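Draltbridge City Council and the Housing Director Inquiry: How Members Communicated Under Pressure to Act

Student Project Report
Public Administration, Local Government Module
Elspeth Purves
Supervisor: Donnie Tennant

1. Introduction

This report examines how elected members of Draltbridge City Council handled public calls to remove the city's director of housing, after an audit questioned the award of a furnishing contract for the Haldane Street temporary housing site. The director was an appointed official who served at the pleasure of the mayor. Council members had no direct power to dismiss the director, but they could hold hearings, withhold budget approval, and make public statements.

The project asked two questions. First, did members of the mayor's party differ from other members in the timing and content of their statements? Second, did those statements change after the audit committee released its findings?

The legal merits of the contract award are outside the scope of the report. No attempt was made to judge whether the director acted properly.

2. Background

The Haldane Street site was approved as short-term housing for families displaced by the closure of two apartment blocks. The city contracted with a supplier, Atix, to furnish the units with beds, bedding, and basic storage. A competing bidder, Salitz, filed a complaint stating that the deadline for bids had been extended without notice to all parties.

The city auditor opened a review. An interim memo dated 1/30/18 confirmed that the extension had been granted by the housing department and that the written record did not show who had been told. The memo drew no conclusion on intent. It recommended that the council hold a hearing before renewing the contract.

The mayor stated that the director would stay in office until the review was complete. Members of the opposing party called for a resignation the same week. The final audit report followed in May.

The question of what the contract had bought became part of the debate. Several members referred to living conditions at the site when they were asked about the director. Statements on bedding quality and closet space were often given in place of a position on the personnel question, and they were coded separately for that reason (see 3.2). 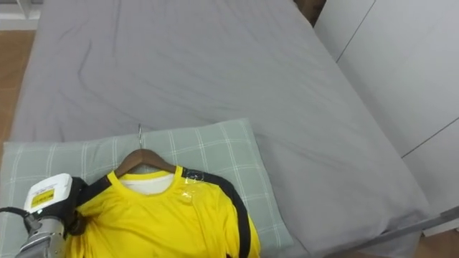 3. Method

3.1 Sources

The council has 19 members. Statements were collected from meeting minutes, members' official web pages, press releases, and the letters column of the local newspaper. Social media posts were left out, as several members had deleted accounts by the time the data was gathered in 2019 and the remaining posts would have given an uneven record.

A statement was included if it met both of these conditions:

It was made by a sitting member in that member's own name.
It referred to the director, the audit, or the contract.

Joint letters were recorded once for each signer. Remarks reported secondhand were excluded, even when the newspaper treated them as reliable.

3.2 Coding

Each statement was placed in one of five categories: calls for resignation, calls for a hearing, deference to the mayor, defense of the director, and deflection. Deflection covered statements that mentioned the matter but took no position on the director or the process. Remarks on site conditions fell here unless they were tied to a demand.

Where a statement fit more than one category, the strongest demand was used. A member who asked for a hearing and also said that the mayor should decide was coded under calls for a hearing. This rule lowers the measured level of deference, and the results should be read with that in mind.

All coding was done by the author. Donnie Tennant coded a sample of the minutes as a check. Disagreements were concentrated in the deflection category and were settled by rereading the full passage in context.

4. Results

4.1 Before the final audit

Of the 19 members, 8 belonged to the mayor's party. In the period between the interim memo and the final report, none of these members called for a resignation. Most used language that placed the decision with the mayor, often in close to identical terms. The phrase "the mayor's call to make" appears in press releases from three offices.

Members of the opposing party were less uniform than expected. Their leader called for a resignation early, and several colleagues repeated the demand. Others limited themselves to asking for a hearing – in two cases after citing their seats on the audit committee, where a public position might have been seen as prejudging the outcome.

4.2 After the final audit

The final report found that the extension broke the city's notice rules but did not find evidence of personal gain. Deference statements fell among the mayor's party. They were replaced mainly by calls for a hearing, and no member of that party moved to a call for resignation.

Among the opposition, calls for resignation continued at a similar level. Wording shifted from the director's conduct to the department's record keeping. One member withdrew an earlier demand in writing and asked for new procurement rules instead.

5. Discussion

The results are consistent with the view that party members avoid a firm position while the executive's own position is open. Deference carried a low cost in this case. It did not commit the speaker to a defense of the director, and it could be dropped once the audit gave a procedural option.

Committee membership appears to be a second factor. Members who expected to sit in judgment said less, regardless of party. The group is too small to separate this effect from seniority, as the audit committee is made up largely of long-serving members.

6. Limitations

The study covers one council and one dispute. Minutes in Draltbridge are summaries and may soften what was said in the chamber. Audio exists for only part of the period, and three of the recordings could not be opened. Private contact between members and the mayor's office is not visible in any source used here.

7. Further work

A comparison with a council that confirms department heads by vote would test whether formal power over the post changes the pattern. The coding sheet should also be revised before reuse – the deflection category is too broad and should be split into statements on services and statements on timing. A request for the audit committee's working papers was filed with the city clerk and is still pending.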